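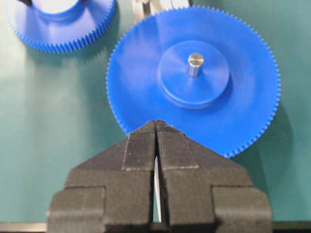

Can I get a copy of a police report if I was only a witness?

2 min read · 356 views · 5 comments

Sayaka Yoshida
Hello everyone, and sorry if this is in the wrong section. Back in October there was a break-in at the shop next to mine on the main street in Clarstead, and I gave a statement to the officer that same evening. I've now had a letter saying the case is going to a hearing and I may be called. My trouble is that I can't remember exactly what I said! I was pretty shaken up, and I'd hate to stand there and contradict myself. Can I ask for the whole report, or just my part of it? And do I go to the police or to the court?

Stilia
Oh, I feel for you, I went through something very like this after a burglary on our street in Nivstead. Start with whoever signed your letter – usually that's the prosecutor's office, and many of them have a person whose whole job is looking after witnesses. Ask if you can read over your own statement before the hearing. It's a very ordinary request and they won't think you're up to anything. The full report is another matter while the case is still open, and you may well be told no, so don't take it to heart. Have the case number handy when you call (mine was in tiny print at the top). And if you don't remember something on the day, you're allowed to say so. I said it twice and the judge was perfectly nice about it.

Phan
records desk at the station, bring ID. they charged me 5 dollars but that was for a car accident so might be different

Sayaka Yoshida
Thank you both so much, I found the case number and I'm calling in the morning.

2 shares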